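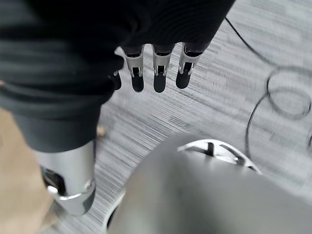
Fig. 1. Carpet in the laundry corner, room 311.

Household Skills, Unit 4: The Washing Load
Notes to go with the Thursday session, Tapia building

Last time we did care labels and stain treatment. These notes take the load from the basket to the end of the cycle. Drying and folding are in Unit 5. If you missed the labels session, read that handout first, as the symbols aren't explained again.

1. Setting up

The machine in 311 is a front-loader and it stands on carpet, on a grey striped floor that hides small things very well. Socks and buttons that fall there tend to stay there. Look over the floor before you start and again when you finish.

Leave enough space in front of the machine for the door to open fully. A door that only opens half way gets leaned on, and the hinge suffers for it.

Put the basket somewhere you can reach into without bending. The top of the machine will do if it is level and the machine is not running. Take the basket off before you start the cycle -- a spinning drum will walk a plastic basket to the edge and over it.

2. Sorting

Sort by colour, then by fabric, then by how dirty things are. For most households the first sort gives three piles:

Whites and very pale colours
Mid colours
Darks, including black, navy and deep green

Anything new and strongly coloured goes in by itself for the first wash or two. Greens and reds are the usual trouble. A teal top and a black top can share a cool wash once both have been through a few times and have stopped giving up dye. To check, damp a hidden seam and press it with a white cloth.

Empty all pockets. Close zips, undo buttons, turn jeans and printed tops inside out. Shake out anything that has gone into the basket in a ball, as a crumpled garment goes into the drum crumpled and often comes out the same way, with the middle not properly washed.

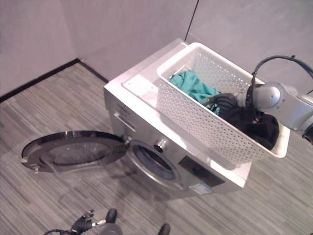 Before anything goes in, put a hand inside the drum and turn it once. You are feeling for what the last person left behind, usually one sock stuck high up against the holes. Then run a finger round the rubber seal, if your machine has one you can get at, and take out any fluff or grit.

3. Loading

Put garments in one at a time. Large things first, small things on top of them. Tights, bras and anything with straps go in a net bag.

The figure on the front of a machine or in its booklet is for dry cotton. A drum rated at 6 kg holds far less than that by weight if you are washing synthetics or wool. For the sessions we use a simple check: with the load in, you should be able to lay your hand flat on top of it, fingers up, and still have room above. If you have to push, take something out.

A very small load is not ideal either. One heavy item on its own, such as a bath mat, will throw the drum off balance, and the machine may refuse to spin. Add a couple of towels.

4. Detergent

We use Trerkix liquid in class. At home use whatever you have and follow the packet, which will give different amounts for soft and hard water. More detergent does not mean a cleaner wash. It means a stiff towel and a drawer full of sludge.

For the practical exercise, measure 200 ml of plain water into a jug and pour it into the main wash compartment, slowly. It shows you how fast the drawer takes liquid before you do it with the real thing. Find the softener compartment as well, and note the maximum line. Your notes should include a sketch of the drawer with each part labelled.

5. Programme and spin

Everyday cottons: 30 or 40 degrees. Towels and bedding: 60. Darks: 30, on a shorter cycle. Wool only on a wool cycle, with a wool detergent.

For mixed darks in class we set the spin to 1,000. Higher speeds get more water out but put in creases that are hard to iron out of a shirt. If the knob is between two settings, move it until you are sure which one you are on, and check the display before pressing start.

6. Checking the machine

Once a month, wipe the door glass and the rim, pull out the drawer and rinse it, and leave both door and drawer open to air. Look over the outside of the casing too. Dust gathers in any slots or vents, and a dry brush or a vacuum nozzle clears it. Don't use a wet cloth on vents. Unplug first.
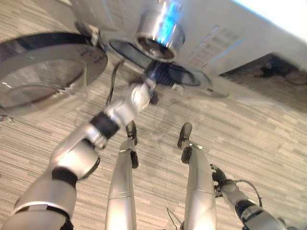

Trinh Phùng wrote in on the monthly check: "I was told to run the drum empty on a hot wash and leave it at that. It never got rid of the smell in mine. Taking the drawer out and scrubbing the space behind it did. Could that go in the notes?"

It can. Add to section 6: with the drawer out, clean the cavity with an old toothbrush, especially the roof of it, where the water comes in. The hot empty wash is still worth doing afterwards.

For next time

Bring one dark garment and one pale one, both washable at 30. Read the Gukelar sheet on drying racks. Those on the Anow certificate need the drawer sketch handed in by the end of May.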